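Kinedard Museum – Learning Pages
Colour: What Is Teal?

Teal is a colour that lies between blue and green. Some people look at it and say "blue". Others look at the same thing and say "green". Both answers are sensible, and there is no exact line where one colour stops and the other starts.
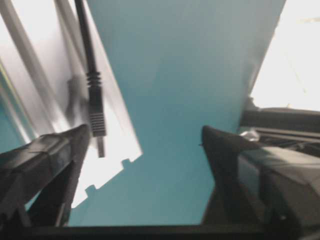

Teal-blue behind black.

Where does the name come from?
The colour is named after a bird. The teal is a small duck, and the male has a curved patch of shiny green on each side of his head. People used the word for the duck for hundreds of years before they used it for the colour.

How do we see colours?
Light from the Sun or from a lamp looks white, but it is a mixture of many colours. When light lands on an object, some of it is soaked up and some of it bounces off. The light that bounces off may reach your eyes. A teal object soaks up most of the red light and sends back more of the blue and green.

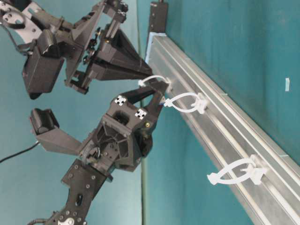

At the back of each eye are tiny parts called cones. Most people have three kinds. One kind responds best to the bluer end of light, one to the middle and one to the redder end. Your brain compares the messages from all three and works out the colour. Some people have cones that work differently, so they may find certain colours hard to tell apart.

Why does a colour seem to change?
The same paint can look lighter near a window and darker in a corner. Less light reaches the corner, so less bounces back – the paint itself has stayed the same. 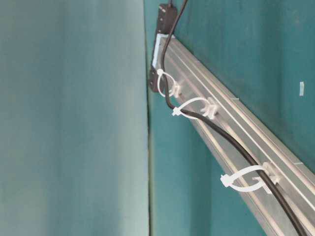
Photograph: Ye-ji Hong / Kinedard Museum

Try it yourself
You will need blue paint, green paint, white paint, a brush and paper.
1. Mix equal amounts of blue and green.
2. Paint a small square and let it dry.
3. Add a little more blue and paint a second square.
4. Add a little white and paint a third.
Ask a friend to name the colour of each square. Do you agree?

Words to know
Cone: a part of the eye that helps us to see colour.
Shade: a darker kind of a colour.
Tint: a colour with white added.

Text by Ga-eun Moon, Learning Department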